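Imprimer cette page | Envoyer par e-mail

Mis à jour en octobre
Par Leokadia Sikora, service Ateliers et équipements, association Vudar

Ranger les enjoliveurs et autres pièces encombrantes sur un rayonnage métallique

Les présentes recommandations s'adressent aux adhérents qui disposent d'un emplacement dans nos ateliers partagés, ainsi qu'aux particuliers qui aménagent un garage ou un sous-sol. Elles complètent la fiche relative au stockage des pneumatiques, à laquelle il convient de se reporter pour tout ce qui touche aux roues complètes.

Préparation des pièces

Un enjoliveur en plastique se nettoie à l'eau tiède additionnée de savon doux, au moyen d'une éponge non abrasive. Les dentelures de fixation situées au revers retiennent la poussière de frein ; une brosse à dents usagée suffit à les dégager. Les solvants, l'essence et les dégraissants pour moteur sont à proscrire : ils ternissent la surface et rendent le plastique cassant. La pièce doit être essuyée, puis laissée à l'air libre jusqu'à séchage complet avant toute mise en rayon.

Il est recommandé de contrôler à ce stade le pourtour de chaque enjoliveur. Une dent fendue ou manquante compromet la tenue sur la jante. Les pièces concernées seront mises à part et signalées par une étiquette volante attachée à travers l'une des ouvertures. On évitera d'apposer un ruban adhésif sur la face extérieure, la colle s'enlevant mal après un hiver.

Choix et montage du rayonnage

Le rayonnage à montants perforés demeure la solution la plus adaptée. Les lisses s'accrochent à la hauteur voulue et se déplacent lorsque le contenu change. Pour des enjoliveurs rangés debout, une profondeur de 400 mm est suffisante ; pour des pièces posées à plat, on retiendra le modèle de 572 mm. Dans les deux cas, la tablette inférieure sera placée à 70 mm du sol au moins, afin de permettre le passage d'un balai.

Les montants doivent être d'aplomb avant tout chargement. Lorsque le sol est irrégulier, des cales seront glissées sous les pieds, côté par côté, en vérifiant au niveau à bulle. Le rayonnage est ensuite fixé au mur par deux équerres en partie haute. Les travées doubles se fixent également entre elles.

Les accroches des lisses s'engagent à fond, au maillet en caoutchouc. Une lisse simplement posée peut se soulever lorsque l'on retire une pièce coincée sous la tablette supérieure.

Disposition et inventaire

Les enjoliveurs d'un même jeu se rangent ensemble, face contre face et revers contre revers, avec une feuille de papier kraft entre deux faces. Jamais plus de quatre jeux par pile. Les pièces les plus légères occupent le haut du rayonnage, les bacs de visserie et les outils lourds restant à hauteur de hanche ou en dessous. Toute pièce se saisit par le bord et non par les rayons du centre.
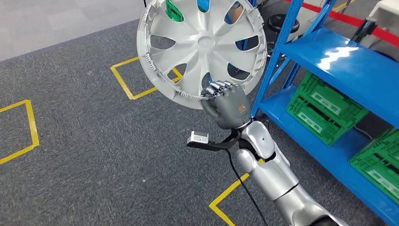
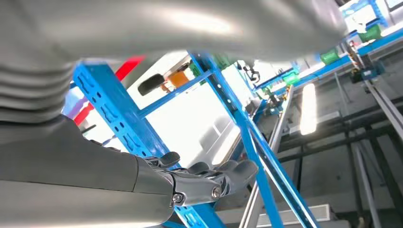
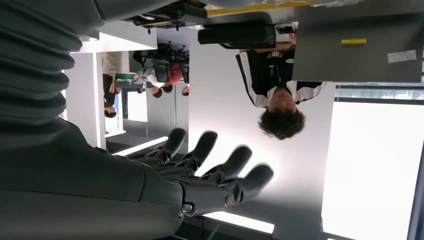 Sur la question du classement, Povilas Krūmiņa nous écrit qu'il a renoncé aux piles et suspend désormais ses enjoliveurs à des crochets engagés dans les perforations des montants, un jeu par crochet, le revers tourné vers le mur. Il y gagne une tablette entière, mais reconnaît que les modèles à ouvertures étroites ne s'y prêtent pas et qu'il a dû gainer ses crochets d'un morceau de tuyau d'arrosage pour ne pas marquer le plastique.

Cette méthode est admise dans nos ateliers, sous réserve que les crochets ne débordent pas dans l'allée. Une largeur libre de 682 mm doit être maintenue devant chaque travée.

L'inventaire peut être tenu sur un cahier ou sur un tableur. Chaque ligne mentionne le diamètre, le nombre de pièces, l'état des fixations et le repère de la tablette. Les repères se lisent de bas en haut : A pour la tablette inférieure, B pour la suivante, et ainsi de suite. L'adhérent qui emploie un ordinateur portable le tiendra éloigné des postes de nettoyage et de ponçage.

Entretien périodique

Deux fois par an, les tablettes sont vidées et dépoussiérées au chiffon humide, en commençant par le haut. Les éclats de peinture sur les montants seront poncés légèrement et retouchés afin de prévenir la rouille, en particulier au voisinage du sol. Les équerres murales sont resserrées à la même occasion.

Les enjoliveurs ne doivent pas séjourner contre un radiateur ni derrière une vitre exposée au sud. Une pièce voilée par la chaleur ne reprend pas sa forme et doit être déposée en déchetterie, dans la benne indiquée par l'agent d'accueil.

Les demandes de lisses supplémentaires sont à adresser à Prodromos Lazaridis, au magasin, avant 16 h.

Ce site utilise des cookies de mesure d'audience. En poursuivant votre navigation, vous en acceptez l'usage. Accepter | Paramétrer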